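Womari Neurofeedback Practitioners Group
Minutes of the May meeting

Present: Afaf Masri (chair), Fouad Khoury, Leilani Lindqvist, Carla Yammine, Tamer Salameh (minutes)
The meeting was opened at 5:30 p.m.

1. Minutes of the previous meeting
The minutes were read and accepted with one correction. In item 4 the word "patients" should be "clients," as we agreed last year to use this word in all our papers.

2. Intake form
Leilani presented the new intake form. It has 8 pages, and Fouad finds this too long for a person who comes with headaches or poor sleep. Carla would like to keep the questions on medication and on earlier head injuries in full. It was agreed that Leilani shortens the section on family history and sends the form again before the next meeting. The question on coffee and tea stays.

3. Breathing and hand temperature course
The course at Bunnag had eight participants. Five of them completed all the sessions. Carla reported that the evening hour is difficult for people with small children, and she asked if one group can be in the morning. Afaf will speak with Bunnag about the room. Fouad reminded the members that we must not promise any result in the course leaflet. The sentence "you will sleep better" is to be removed.

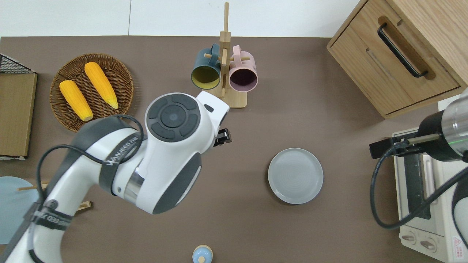
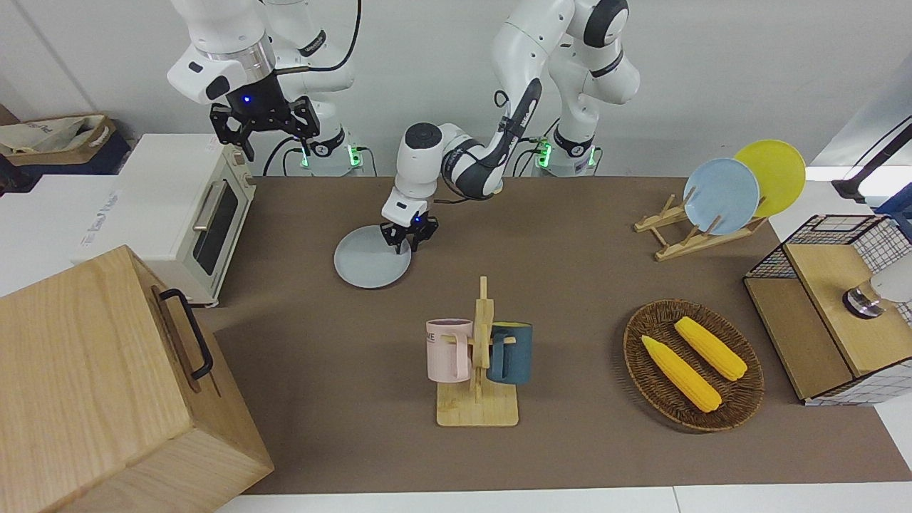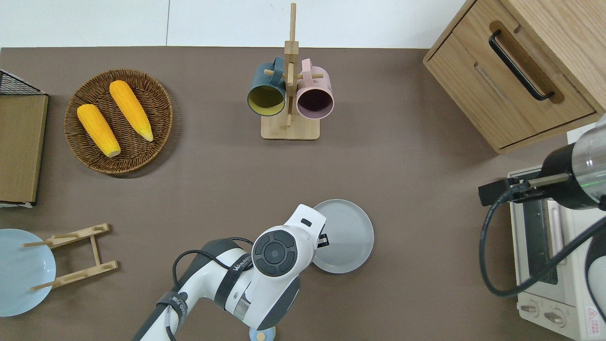 Corn cobs in the round basket, first and third picture.

4. Sensors and supplies
Tamer informed that the finger sensors from Borus have arrived, but two cables are of the wrong length. He has written to the supplier and waits for the answer. Until then the old cables are used, also in the Zincombe office. The electrode paste is enough until summer. Leilani asked that the person who opens a new jar writes the date on the lid.

5. Case discussion
Carla described, without name, a client who feels more nervous after each session. The members discussed if the sessions are too long or if the reward tone is too loud. Afaf suggested to begin with quiet breathing only, and to contact the client's doctor, with written permission. Carla will report back.

6. Fees
The yearly fee stays at 100 dollars. Fouad voted against and wished this to be noted.

7. Other matters
Afaf asked for articles on heart rate training for the reading folder. Please send only articles which you have read yourself.

The meeting was closed at 7:10 p.m.
Minutes written by Tamer Salameh, checked by Afaf Masri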